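The Weeks Before Easter

Every spring the shops in my town fill with chocolate rabbits, and every spring somebody in my church complains about the rabbits. I have complained myself. This year I want to write about something else – the forty days that come before, and what we do with them.

I grew up in a village where Lent was not discussed. My grandmother stopped putting sugar in her coffee, my father stopped smoking in the house, and we ate a lot of chickpeas. When I moved here and joined a Protestant congregation, I found that many people there had never kept Lent, and that some were suspicious of it. "If Christ has paid for everything, what are you paying for?" a man asked me once after the service. I did not have a good answer then, and my English was worse.

Begoñe Bustamante has led the Lent group in Casado for many years. When I asked her the same question, she laughed. "I am not paying," she said. "I am making room. If you invite a guest and the chair has laundry on it, you take the laundry off." Her group reads one psalm every evening and eats a plain supper three times a week. Last year they could not meet, so she telephoned each person and they read the psalm together on the line.
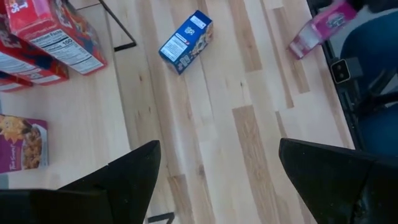 The Bible does not command Lent. This should be said clearly, because some of us who love the season speak as if it did. Jesus fasted in the wilderness, and he told his disciples how to behave when they fast: wash your face, do not look miserable, let it be between you and your Father. He says "when you fast" and not "if". But he gives no calendar and no list of foods.

For me the danger is in the list. One year I gave up bread, and by the second week I knew a great deal about bread. I read labels, I thought of toast during the sermon, and I was short with my children. I kept the fast perfectly, and I do not think I prayed more than in any ordinary month.

Gobnait Cullinane, a retired hospital chaplain who now preaches at the small chapel in Jornness, told me she stopped giving things up after her husband died. "I had enough taken away," she said. In that year she chose one letter to write each day, by hand, to a person she had neglected. Some did not reply. One came to her door in July with a cake.

I have thought about that cake many times. The prophet Isaiah says that the fast God chooses is to share your bread with the hungry and not to hide yourself from your own family. A letter is a small way of not hiding.

Easter is near now, and if you have kept nothing until today, you have not missed it. Read the last chapters of Mark slowly, one each evening. Call somebody. Eat something simple and say thank you for it.

25 March 2021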